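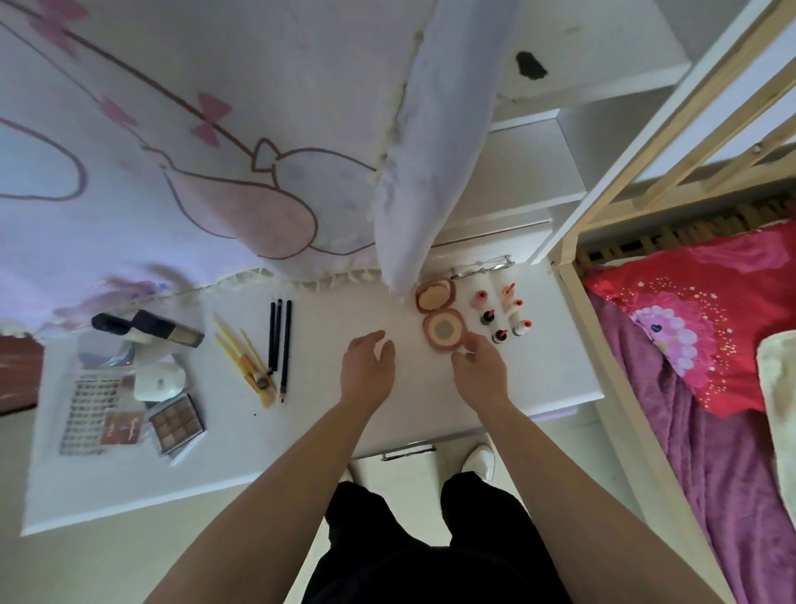
Learning to Do Your Own Face at 60-Something

The woman who runs the Saturday-style drop-in makeup class at the Abernathy community center would rather not have her name in print. "Put the class in, leave me out," she told me, and then talked happily for most of an afternoon.

She spent 9 years behind the makeup counter at Oner, a department store in Serby, before she started teaching. Her students are mostly women over 60, plus a couple of retired men who do amateur theater and are, she says, the best blenders in the room.

"People come in and tell me they stopped wearing makeup because it stopped working," she said. "Their skin changed and their eyes changed, and they were still doing what they did at 25! So we start over from nothing, and it's so much fun."

Starting over means a clean face, plain moisturizer and a ten-minute wait. She is strict about the wait. After that comes a thin layer of cream color, pressed in with the fingers, and powder only where the face gets shiny.

"Powder is lovely stuff, I'm not against it," she said. "But you want a little on the puff, and you fold the puff over and rub it on itself first. Then press. Don't drag it."

Eyes take up the second half of the class, and this is where she gets really excited. Most of her students wear reading glasses, so she teaches them to draw a line by feel, with an elbow on the table and the pinky resting on the cheek - it takes a few weeks, and then one day both sides match and the whole room claps.

She has opinions about spending, too. Her own kit cost $249, built up slowly, and she thinks a beginner needs far less. "Buy one good brush. Wash it. That's the whole secret of my career."

The class started in September with a borrowed mirror and has outgrown two rooms. Next she wants to take it to the assisted living home in Jukulach, where her mother lived.

"My mother wore lipstick to breakfast," she said. "Coral, every day. I'd like to see a table full of that."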